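23/07/2023

Utensil sorting, table by the window. Pushpa put the white lace cloth back on (I'd have left it off, the tips of the chopsticks love to snag in it, but she likes it and it does look nice!). Chopsticks and spoons all go in the maroon caddy today, nothing else.
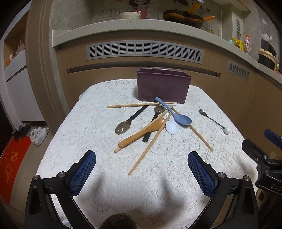
I want to try long things first this time, so chopsticks in, then the spoons on top of them, handles down. Santosh swears by spoons first. We'll do 3 rounds each way and argue over lunch. Still need to ask him where the spare caddy went.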